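Fixing things for a living, 20 years in

Posted 8 Sep 2023

She has run the repair counter on Hsueh Street for 20 years and still opens up herself. Didn't want her name in this. "People know the shop. They don't need to know me." Fine.

We talked between customers. Lots of customers. A radio, a slow laptop, a man who only wanted change for the meter.

First job was at Nirkine, the old appliance place out past Dilmont. She was 29, two kids, no training. "They put me on toasters. Then I guess I was good at toasters so they gave me everything else." Nirkine closed one May and she took the lease here the same month. Bought their workbench too – it's still in back.

What changed the most? She doesn't wait for the end of the question. Glue. "Used to be four screws and you were in. Now I spend half the morning with a heat pad getting a lid off. And the customer wants to know why it costs what it costs."

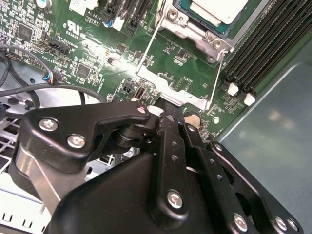
She charges for the time, not the part. Took her years to get comfortable with that. "I'd be in there two hours and bill them for a fuse. My sister did my books one winter and she just about yelled at me."

Parts come from Sumudel mostly, a wholesaler two towns over. Slow but they pick up the phone. She's tried cheaper online sellers and got burned on a batch of power supplies, wont say which seller. "I ate that one. Every one of them came back."

Does she turn work away? Sure. Anything with a swollen battery goes straight to the county drop-off. Printers she quit on. "Life is short." And she'll tell you if the thing isn't worth saving, even when you came in ready to pay.

Asked about retiring. Shrug. There's a kid from the high school who comes in afternoons and he's got the hands for it, she says, just not teh patience yet. He breaks clips.

"I broke clips," she says. Then the phone rings and it's somebody about a vacuum.

Counter is open mornings and most afternoons. Cash or check, she does not like the card reader.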